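How to Freeze Summer Corn So It Still Tastes Like Corn

I get giddy when the corn comes in. The farm stand on Folitz Road puts out its first bins on a Saturday in July, and I am usually there by nine with the car windows down and more bags than I need. We eat it every night for weeks, and then I freeze as much as the freezer will hold!

You need fresh ears, your biggest pot, a large bowl of ice water, clean dish towels, a sharp knife, a rimmed baking sheet and freezer bags. Buy the corn the same day you plan to freeze it if you possibly can. The sugar starts turning to starch soon after picking, and a day in a hot kitchen makes a difference you can taste in December.

Pick ears with tight green husks and silk that feels a little sticky. Run your thumb down the outside and feel for plump, even rows. My neighbor Jurgita Sepp peels back the top of every ear at the stand, and I wish she wouldn't – the exposed kernels dry out for whoever buys it next.

Shuck everything outside. A damp paper towel rubbed from tip to stem takes off most of the silk, and the last few strands come loose in the pot.

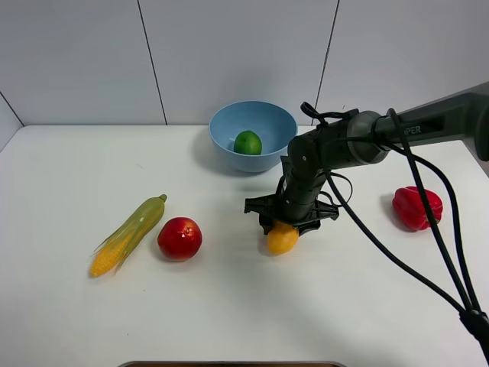 Bring the water to a full rolling boil before any corn goes in, and don't salt it. Drop in up to 9 ears at a time, put the lid on, and start your timer when the boil comes back. Four minutes is plenty for corn you're going to cut off the cob. If you want to freeze the ears whole, give medium ones nine minutes and big ones eleven.

Move them straight to the ice water and leave them until the middle of the cob is cold. I used to pull mine out too early and the kernels went mushy, so now I break one in half and touch the center. Keep adding ice as it melts. Dry the ears well with a towel.

For cutting, stand the ear on its wide end in the middle of the baking sheet and slice downward, taking off about two-thirds of each kernel. Go any deeper and you get tough bits of cob. Save the bare cobs for stock (so good in chowder!).

Spread the kernels in one layer and freeze them for 20 minutes or so, until they rattle when you shake the sheet. Then bag them, press out the air, and lay the bags flat. Write the month on each one.

They keep well for eight months, though ours never last that long. Cook them from frozen, in butter, with a squeeze of lime and some chili powder on top.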